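Skastov Serial Fiction Summaries: Data Card

Version 3

Overview

The Skastov collection brings together chapter summaries and reader notes for serialised mystery and suspense fiction published on the web. It was prepared for the study of how long stories are described in short form, and in particular how summaries deal with plot twists, unreliable narrators and the deaths of major characters. The collection is maintained by Patricio Figueroa on behalf of the Gastard reading archive. The present version was released on 2018-08-08 and replaces all earlier versions.

Contents

The collection covers 200 complete serials. Each serial has one general summary, of the kind that would appear on a listing page, and a set of chapter summaries written after the work was finished. Reader notes are supplied where the author of the serial agreed to their release. Unfinished serials are excluded, as are works that were withdrawn by their authors before the present version was prepared.

All the summaries are in English. Spelling has been left as the contributor wrote it, including the spelling of character names, which may differ between chapters of the same serial. Users who need consistent names should consult the names table supplied with each serial.

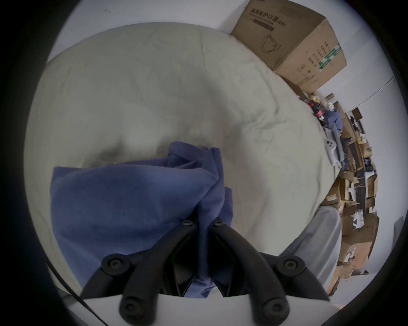 General summaries run to 700 characters at most. Chapter summaries have no fixed limit, although contributors were asked to keep them short and to mention every event on which a later chapter depends. Some of the older entries do not follow this guidance and have been kept in their original form.

Record fields

title – the title of the serial at the time of completion
author – the pen name under which the serial was published
genre – mystery, suspense, survival or mixed
general – the general summary
chapters – the chapter summaries, in reading order
ending – whether the culprit is named, implied or left open
spoiler – the first chapter summary that reveals the ending
notes – reader notes, where available

The spoiler field was filled in by hand. Where two readers disagreed, the earlier chapter was recorded. In the case of serials told out of order, the field refers to the order of publication and takes no account of the order of events within the story.

Sources

The material comes from two sources. The larger part was contributed through Flenix, a reading circle that kept written summaries for members who joined a serial late. The remainder comes from the Garba story exchange, whose members summarised one another's work as a condition of taking part. The Garba summaries tend to be longer and more critical in tone, and users comparing the two should bear this in mind – a difference in length does not reflect a difference in the serials themselves.

Contributors gave written consent for their summaries to be included. The serials are not reproduced, and requests for full texts should be addressed to the authors concerned. 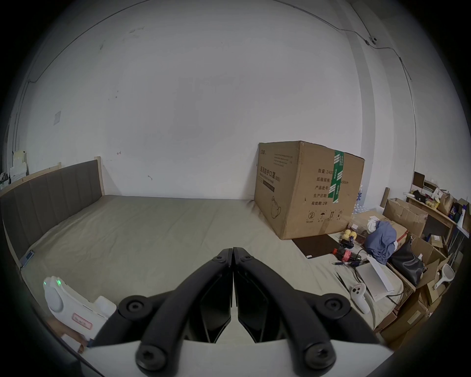
Known limitations

Survival stories set in schools are heavily represented, and historical mysteries hardly appear at all. The collection should not be taken as a fair sample of serial fiction as a whole.

The ending field is unreliable for serials with more than one final chapter. In such cases it describes the ending that the author marked as the main one, or the last to be published if no such mark was made.

Several summaries describe violence, bereavement and imprisonment. The language is generally mild, but no summary has been shortened or altered on these grounds.

Terms of use

The collection may be used for teaching and for private or academic study. It may not be sold, and summaries may not be published separately without the name of the contributor. Any work that relies on the collection should cite the version number.

Corrections

Corrections should be sent in writing to Patricio Figueroa at the Gastard reading archive, giving the title of the serial, the field concerned and the proposed wording. Corrections to the names tables are applied in January of each year. An author who wishes a serial to be removed may apply at any time, and the entry will be left out of the next version.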